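Unit Pricing Belongs on the Shelf Tag and on the Receipt

November 2020 | By the Guselon staff desk

3 comments | 58 shares

Grocery shelf tags in most stores show a price per ounce or per pound in small type under the item price. The figure is useful only if the same unit is used across a product group. In many stores it is not. One brand of dish soap is tagged per fluid ounce, the next per quart, and the refill pouch per "each."

In August we checked 466 shelf tags at two chains, Zamon and Dravari. Of those, 58 used a unit different from the majority unit in their section. Another 19 gave a unit price that did not match the item price divided by the net contents. Most of the mismatches were on sale items, where the item price had been updated and the unit price had not.

The usual objection is cost. Tags are printed from a product database, and the unit field is often filled in by the supplier. Correcting it requires one person to set a default unit per category and lock the field. Nedelcu, a regional chain with fewer stores than either of the two we checked, did this during a routine software update.

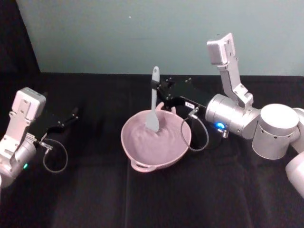 Locking the field breaks down for mixed packs, one reader wrote in response to our August notes, and a store that sells paper towels by the sheet and by the square foot will mislead somebody with either choice. The point is fair. Paper goods need two units on the tag, and the tag has room for both if the stock number is moved to the back.

Printing the unit price on the receipt is a smaller job. The register already holds the net contents for any item with a correct tag. A shopper could then compare purchases between stores at home, with no need to photograph shelves. We would start with packaged food and leave produce for a later phase.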